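Seeds, a slatted rack and a very good Friday

I have been meaning to write about the seed sorting for ages, and then Friday evening came round with rain on the skylight and nothing in the diary, so I made a pot of tea and tipped the whole lot out. What a mess! And what a treat, too. I don't think there is a nicer wet-evening job in the entire gardening year.

Some background for anyone new. I garden on a long thin strip behind the old Stusby dairy, 11 paces wide at the gate and a good deal less by the time you get to the compost. It faces the wrong way and the soil is heavy, but beans adore it, and so do most of the leafy things. My seeds live in a biscuit tin, or rather they did until the tin stopped closing some time in July. Since then they've been in coat pockets, in the bread bin and (don't ask) in a wellington boot.

So, the great sort. I started with the out-of-date packets, which I never throw away without a trial. A few seeds on damp kitchen paper, folded over, into a lidded tub and up on top of the fridge. If more than half come up, the packet stays. Parsnip nearly always fails for me and tomato nearly always surprises me. I had one packet of Bárány peas that had been open for years and they came up like a lawn! I was so pleased I went and ordered more canes on the spot.

Then came the rest, by sowing month and not by name. I did it alphabetically once and it was hopeless — you end up with basil next to beetroot and have to go through the lot every time the weather turns. By month, you just pull out the next bundle and go. Mine are held with those wide flat rubber bands the postman drops, and there's a scrap of card at the front of each with the month on it in fat pencil.

The best discovery has been standing packets upright in a slatted rack, the sort meant for plates or letters. You can flick through them like records in a shop, and the air gets round them as well. I found mine at the Puvska market for next to nothing and cleaned it up with an old toothbrush. It takes one month per gap if I'm strict with myself and two if I've been to the Stindumura seed swap, where I am never strict with myself. They had 330 sorts on the tables this year, and I came home with 52 packets and a squash the size of a small dog.

Watering cans have also had a promotion. I used to leave mine outside by the tap, where it filled up with leaves and one time a very cross snail. Now it comes in with the seeds and gets its rose unscrewed and soaked in vinegar while I sort. It makes such a difference to the spray, all soft and even again, and tiny seedlings don't get flattened.

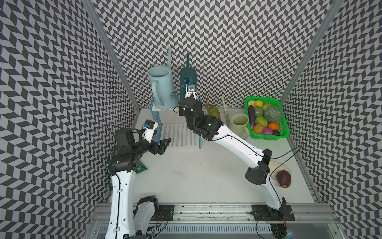

Should opened seed packets go in the fridge?

They can, as long as they're in an airtight jar or tub, but a cool, dark cupboard that stays dry suits most vegetable seed perfectly well.

Mine have gone into the cupboard under the stairs, rack and all, which is chilly enough in winter that I keep the potatoes there too. Broad beans are first out. I've put them right at the front, and I've already been in twice just to look at them!

Next job is labels. I have a stack of old yoghurt pots to cut into strips, and I'd love to know what pen you use, as every single one of mine has faded by midsummer.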